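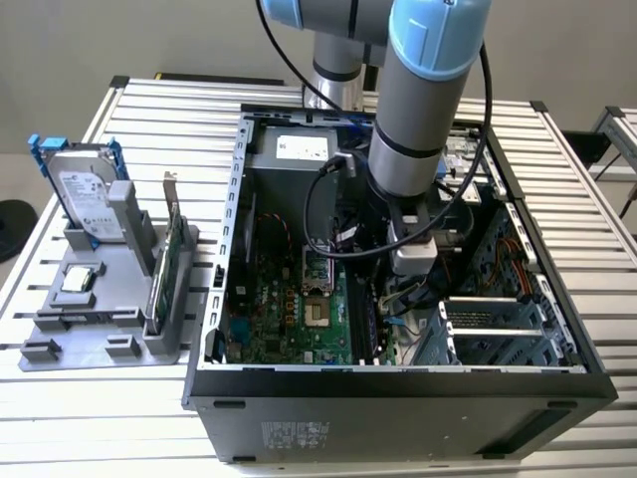 Desktop Build Service: Frequently Asked Questions

What do I need to bring in?
Bring the case, the power supply, the motherboard and the rest of your parts, in their original boxes if you still have them. Include the bag of screws and standoffs that came with the case. Parts bought elsewhere are fine.

Can you use my old case?
Usually. Measure the inside before you order a new board, and check that the case has mounting points for that board size. We can do this at the counter if you bring the case along. The Nadell and the Pelta both take a full-size board. The Barajas only takes the smaller sizes.

Do you build with the case standing up or lying down?
Lying on its side with the side panel off. The motherboard sits flat that way, and a dropped screw is easier to find. If you are building at home, we suggest the same. Put a towel under the case if you care about the finish.

Which goes in first, the power supply or the motherboard?
In most cases, the power supply. Some compact cases need the board first. Check the manual for yours.

How much does a build cost?
A standard build is $74. That covers assembly, cable routing, a first start and a memory test. Installing an operating system is extra, and you need your own license.

How long does it take?
Allow 2 working days once all parts are here. If something is missing or does not fit, we will call you before going further.

Will the cables be tidy?
We route them behind the board tray where the case allows it. Thin fan and front panel leads are tied down so they stay clear of fan blades.

My computer does not start after I moved it. What should I check?
Unplug it, open the side and press the large power connector into the board. Then reseat the memory and the graphics card. Check the switch on the back of the power supply too.

Do you keep the empty boxes?
Only if you ask. We hold them until pickup.

What if a part fails later?
Parts are covered by whoever sold them to you. Our labor is covered for 9 months. Bring your job slip.

Who do I contact about a build in progress?
Ask for Torben Wendt at the Mamudon service desk and have your job number ready.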